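Vorine contact estimation: frequently asked questions

What does the method estimate?

Vorine estimates the distance between a gripper fingertip and the nearest surface, using a single colour camera fixed at the wrist. The output is one distance value and a confidence score for each camera image. It does not build a map of the object.

Why concentrate on transparent and glossy parts?

Depth sensors that project a pattern tend to return gaps or false readings on clear plastic. Part of the light passes through and is returned by whatever lies behind. Vorine was trained on edge highlights and reflections, and treats them as evidence about the surface.

What data was used?

The training set holds 818 approach sequences, recorded on the Culmont bench. A further 104 sequences were kept back for testing. No part in the test set appears in the training set.

Which cases are hardest?

Tinted panels with other parts visible behind them. The fingertip is dark, the housing behind the panel is dark, and the boundary between them carries little contrast. Bright lines crossing the panel add a second difficulty: the estimator has to decide whether a line belongs to the front surface or to something else.
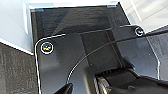

Culmont, Fri 13 September. Answers below this line were revised after the second round of tests.

Are fasteners used as reference points?

Yes, where they are visible. A screw near each upper corner of a panel gives the estimator 2 points on a known plane, and the bright ring at each mounting hole is easier to locate than the head itself. If only one screw is found, the confidence score is lowered.

Does a slightly blurred fingertip affect the result?

Very little. The finger is close to the lens and is often out of focus. Its position is taken from the joint readings, so its outline in the camera image is used only as a check.

How does it compare with the earlier Soltberg estimator?

On the test set, Vorine gave a usable distance in more of the tinted-panel sequences. On matt, opaque parts the two methods could not be told apart. Soltberg remains the faster of the two and is still our choice for those parts.

Can I run it with a different gripper?

The model has been tested only with the Riquelme gripper. Other fingers need a new calibration, for which we recommend 310 camera images taken under the intended lighting.

When will the code be released?

The estimator and the test sequences are planned for October. The training sequences will follow once the file format is settled.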